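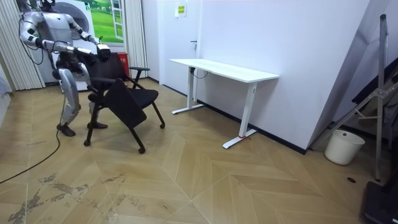

From: Sarita Pathak
To: fladach-tenants list
Subject: Re: Chairs with the writing arm, and what stays in the small room

Hi all,

Replying to Rutilio's message from this morning. I've left his points in and put my answers under each.

Rutilio Gallegos wrote:

> We have 25 of the black chairs with the fold-down writing arm, bought
> when the training room was fitted out in July. I would like to know
> whether anyone objects to moving 8 of them downstairs for good. At the
> moment they get carried up and down for every session and the casters
> are suffering for it.

No objection from me. Please take them down in the lift and don't drag them on the stairs. The casters are small and they catch on the metal edging. I have already replaced four, and the Hosness ones are the only ones I've found that fit the legs properly. The generic ones from the hardware store go in but work loose after a couple of weeks.

If you are stacking them against a wall, you can't. The mesh backs are too tall and the writing arm gets in the way even when it's folded down. Park them side by side, all facing the same direction, and they take up less room than you'd think.

> Some of the writing arms have gone stiff. Is there a trick to it, or
> are they broken?

Most of them are just tight. There is a bolt under the pivot with a plastic cap over it. Pop the cap off with a flat screwdriver, back the bolt off a quarter turn and try it again. If the arm then drops under its own weight you've gone too far. Please put the cap back on, as the bolt end snags people's clothes. Don't spray anything on the pivot. Someone did that last winter and it left a grey mark on every notebook that went near it.

Two of the chairs have a crack in the arm itself, near the hinge. Those are marked with tape and I've asked Siqueira for a price on new arms. Part number is 3033 if anyone else is dealing with them. They quoted a fair bit for freight last time, so if other tenants have the same chair and need parts, tell me before I place the order and we can share the shipping.

> What is happening with the standing desk in the small room? I was told
> it was going to the Clistirix people on the second floor.

They changed their minds once they measured their space. It can stay against the right-hand wall. I'd ask that it be kept clear when you've finished with it, and that chairs don't get pushed in underneath, as the writing arms scrape the legs and the white paint marks very easily.

> Can the washer be moved so we can use that wall?

No. The plumbing comes up there and nowhere else on that side, and the landlord won't pay to shift it. The landscape picture can come down if people want it down, but there are two anchors in the wall behind it and whoever removes it gets to fill and repaint. The wall colour is not plain white. It has a bit of mauve in it, and the leftover tin is in the cleaning cupboard.

> Last thing. Can we agree on a place for chairs at the end of the day?
> I came in to find the door blocked again.

Agreed, this one needs sorting. My suggestion is that anything on casters goes along the curtain side overnight, with nothing in front of the white door. That door has to open all the way. If a chair is left in the middle of the floor because you're still working on it, that's fine during the day, but please move it before you lock up.

I'll be in the building until 4 most afternoons if anyone wants to look at the chairs before they go down. Rutilio, let me know which morning suits you and I'll book the lift.

Sarita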